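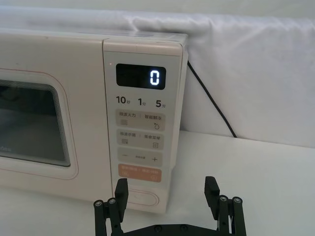
Cream microwave, dark door window.

Filed under: Kitchen & Home > Small Appliances > Reheating, Defrosting and Regret

Thread: Leftover rice, is there a right way

sarunby_soup
I cook a big pot of rice, put it in the fridge, and by the next day it has the texture of aquarium gravel. My microwave is a compact one with one setting I understand. What are people doing? I have been adding water and hoping.

potluck_veteran
How much water? Hoping is not a unit. I do a tablespoon per bowl, a plate on top, two minutes, then leave it alone for one more with the door shut. The leaving alone matters more than the water.

gravelbed
Ice cube. Put one on top of the rice, cover, nuke it. The cube mostly survives and the rice steams. I learned this from a coworker in Vorkthorpe and have been insufferable about it ever since.

potluck_veteran
The ice cube is a tablespoon of water wearing a costume.

gravelbed
And yet my rice is good.

dialtone40
Half power! Everybody runs these things flat out and then complains that the edges are leather and the middle is October. I do 7 minutes at half for a big container, stirring once. Yes, it is slow. You were going to stand there looking in the fridge anyway.

sarunby_soup
Seven minutes for rice? I could cook new rice in 12.

dialtone40
Then cook new rice, I'm not your landlord.
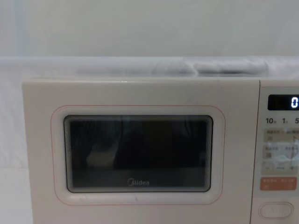
White Midea, cloth over the top.

cunden_ave
Going to be the boring one. How long does it sit out before it goes in the fridge? Rice left on the stove all evening can make you properly sick, and reheating doesn't fix that. Shallow container, lid on, fridge as soon as it stops steaming. Mine goes in the freezer in flat bags the same night and comes out better than anything I ever kept in the fridge.

sarunby_soup
It sits out for, let's say, one episode of something.

cunden_ave
How long are the episodes

sarunby_soup
Roughly 40 minutes. Fine, sometimes two.

gravelbed
Seconding the freezer bags, though I still put the ice cube on top. Tradition.

potluck_veteran
You are putting ice on frozen rice.

gravelbed
Tradition.

wok_adjacent
All of you are wrong and should be frying it. Old dry rice is the entire point of fried rice. Hot pan, egg, whatever is dying in the vegetable drawer, 10 minutes and one pan to wash.

dialtone40
They asked about a microwave.

wok_adjacent
I am answering the question they should have asked.

sarunby_soup
Update, 27th March: tried the tablespoon and the plate, with the extra minute of doing nothing. Pretty good! Tried the ice cube on the second bowl. Also pretty good, and I couldn't tell them apart. Freezing the rest tonight.

gravelbed
So the ice cube works.

potluck_veteran
So the water works.

Contact the moderators | © Potgieter Home Boards | Back to top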